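Speaker notes: Working surfaces for sheet handling
Session 2, after the break

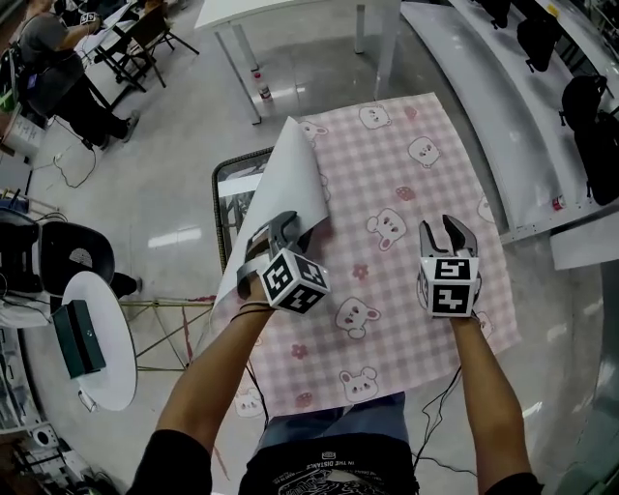
Notes: Latifa Ait Brahim, Munwood. Slides: Amr Bensaid. Rev. 30 Nov 2023

SLIDE 1. Start with the mat. Pink and white gingham, animal faces, small flowers. Ask the room what a busy print does when a white sheet goes over it. Take two or three answers, then move on.

Point out the fold. One edge of the sheet is up and the rest curls back over itself. Define "lift edge" now; the term comes up on every slide after this.

SLIDE 2. Contrast. A white sheet on a pale print gives a weaker outline than on a plain dark mat. The faces help in one respect: a covered face marks where the sheet lies. Say that we have no measurements on this. Salma may want to comment.

SLIDE 3. Lifting from one edge.
- Pick the edge, then the height. Not both at once.
- A tall fold hides whatever is behind it. On slide 1 it partly covers the black-framed board at the left of the mat.
- Keep the second hand open until the curl has a direction.

SLIDE 4. Sheet sizes. The Vamow list has 74 entries; we use 40. Skip the table if short of time. Longest sheet is 195 cm and needs the other bench.

SLIDE 5. Laying back down. Lower the far side first, smooth toward the lift edge, release last. Wendy Entwistle has the handout with the fold diagrams.

Questions. If asked about mat cleaning, refer to the July notes. Hand over to Siham Badawi for storage.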